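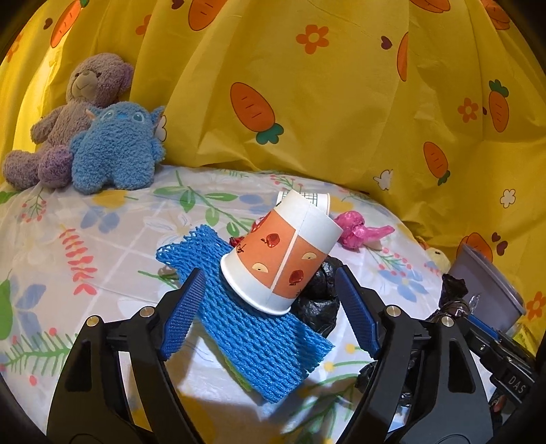
kerbside_kit wrote:
The fruit sleeve is the awkward item in that lot. Foam nets of that sort are normally expanded polyethylene, so they count as neither film nor rigid plastic, and Bullemport takes neither foam nor film at the kerb. General waste, unless you have a shop collection point that specifically lists foam.

tarewt (thread starter) wrote:
Thanks. For anyone joining, the problem is bedroom waste. Paper cups, thin carrier bags, snack wrappers, tissues and the foam nets that come round fruit. It gathers on one side of the mattress and gets cleared in one go. I want a method that keeps it to one pass and one container, with the sorting done afterwards in the kitchen if it is worth doing at all.

two_ply wrote:
Question the "one pass" part. If you put everything into one container and then sort it, you are handling every piece twice. Two bags hung side by side, one for cups and one for the rest, and there is nothing left to sort.

tarewt wrote:
I tried two bags in February. Both ended up mixed by the end of the week and I had used double the liners. The present set-up is a Van Beek 8 litre bin, grey, with a Daris liner.

Volume is the limiting factor. A paper cup dropped in on its own takes up its full outside volume, most of it air, and a carrier bag that has been scrunched and let go springs open again. Order of loading matters more than bin size: 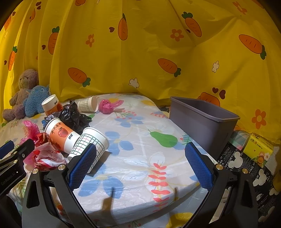
Cups come first for that reason. Nest them by size, open ends up, and stand the stack against the wall of the bin. Flatten the nets lengthways and slide them down beside the stack. Wrappers and tissues go inside the top cup. Carrier bags go last, pressed flat and folded, and they hold the rest down. Loaded this way the bin takes 6 cups and everything that comes with them. Loaded at random it is full at half that.

kerbside_kit wrote:
Wrappers in the top cup will get the whole stack rejected if you then put it out for cup recycling. Flinoment want cups empty, lids off, nothing inside. It is printed on their sheet.

tarewt wrote:
Noted. Does Flinoment take them nested?

kerbside_kit wrote:
Yes, nested is fine. The lining is the reason they go separately from ordinary paper. Most drinks cups have a thin plastic layer inside and an ordinary paper mill will not want them.

two_ply wrote:
Then you are back to my point. Cups clean, wrappers elsewhere, therefore 2 containers.

tarewt wrote:
Or one container and the wrappers go inside a carrier bag instead of a cup. Same volume, the cups stay clean, and the bag gets knotted and lifted out as a unit. I will change step three.

hemline wrote:
Different concern. Should any of this be done on the bed? Drinks cups on a white sheet will leave rings or drips sooner or later, and fruit juice sets if it goes through a hot wash untreated. I would put a tray down before anything else.

tarewt wrote:
A tray slides on a soft mattress. An old towel is better, and it can be gathered by the corners and tipped. Cold rinse for juice, then the normal cycle.

hemline wrote:
Towel accepted. Soft toys off the bed first, though. They take far longer to dry than a sheet does.

two_ply wrote:
Still think 8 litres is too small. You are optimising the packing to avoid buying a bigger bin.

tarewt wrote:
Yes. The gap beside the bed will not take a bigger one.

kerbside_kit wrote:
One correction to my first reply. The Bullemport depot has a foam cage by the gate, but it is for packaging blocks only. Fruit nets are still general waste. They are reasonable padding for glasses in a cupboard if you want a second use out of them.

Last edited 04/06/2026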